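Keeping the Fingers True

15 Nov 2019
By Renata Zawadzka

Sixten Midtbø keeps his tools in a biscuit tin. There are two hex keys in it, a tube of light grease, a soft brush and a roll of lint-free cloth, and he says he has needed little else since August, when he took over the care of the hand-held grippers at Plirono.

The grippers are simple machines. Each one is carried in the hand and closes two fingers that run on linkages, and each finger ends in a ridged blue pad. A person picks things up with them all day, and the recordings are used to teach a fixed arm the same job. The job this autumn is clearing household trash from a table into a bin. Plirono works in ordinary homes, and Midtbø goes along to the first hour of every session.

He starts with the bin. It goes on the floor beside the table, close enough that a seated operator can get both fingers over the rim without leaning. He has the operator open the gripper above it as wide as it will go, then looks at whether the two sides have traveled the same distance. If one lags, a pivot is dirty or a screw has backed out.

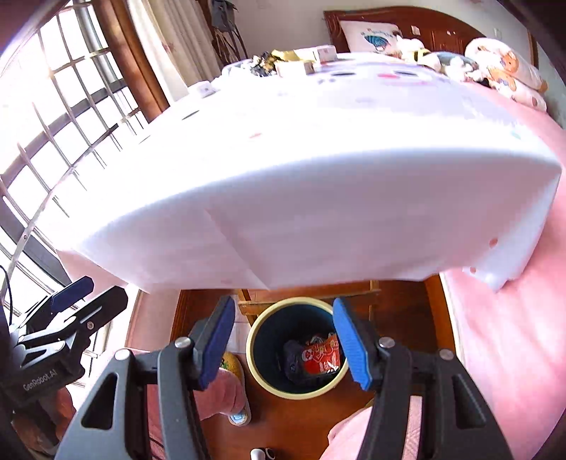

What goes wrong

Most of the faults are small. Dust and crumbs get into the pivots. The pads pick up a film from food wrappers and begin to slide on glossy plastic. Midtbø wipes them after every 90 picks and changes them after 364, whether they look worn or not. He used to judge by eye and was wrong too often.

"A bad pad doesn't stop the work," he says. "The operator squeezes a little harder and carries on. Then you have a morning of recordings where everything is squeezed too hard."

The pivots are a slower problem. The pins themselves last well, but the links on either side of them develop play. He checks for it by holding the outer link still and rocking the finger. On a good gripper there is nothing to feel. On a tired one there is a faint click, and that unit goes back to the bench at Kerneck, where Doina Georgiev strips it and fits new links. The turnaround is usually 18 days, so he carries a spare.

Georgiev would like to see them sooner. By the time a click can be felt, she says, the hole has often gone oval and the link is scrap.

The second check is done with real trash on the table, and Midtbø is particular about the mix. He wants something stiff, something that crushes and something thin. A drink carton, a plastic bottle and a sheet of creased paper will do. The paper matters most. Fingertips that meet squarely will pinch a single fold and lift it. Fingertips that are even slightly out will push the fold along the cloth – and no amount of care by the operator makes up for it.
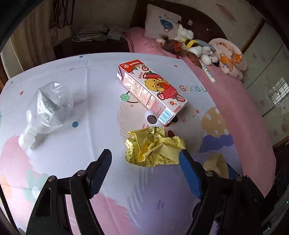 Setting the tips

To bring a pair of fingers back into line, he closes them on a strip of card and pulls. The card should drag evenly across the width of both pads. If it swings to one side, he loosens the finger screw a quarter turn, lets the pads settle against each other and tightens it again with the gripper closed. Then he repeats the card test and goes back to the paper.

It takes him a few minutes. Cathal Hanrahan, who runs the sessions, allows more for it than that, having once lost most of a day in Lund to a screw that had been tightened with the fingers open. All 62 recordings were thrown out.

Midtbø writes each adjustment in a notebook, by unit, with the date and the pad count. Hanrahan has asked him to move it to a spreadsheet. So far the notebook is still in the tin, under the cloth, and the spare gripper rides beside it in the car.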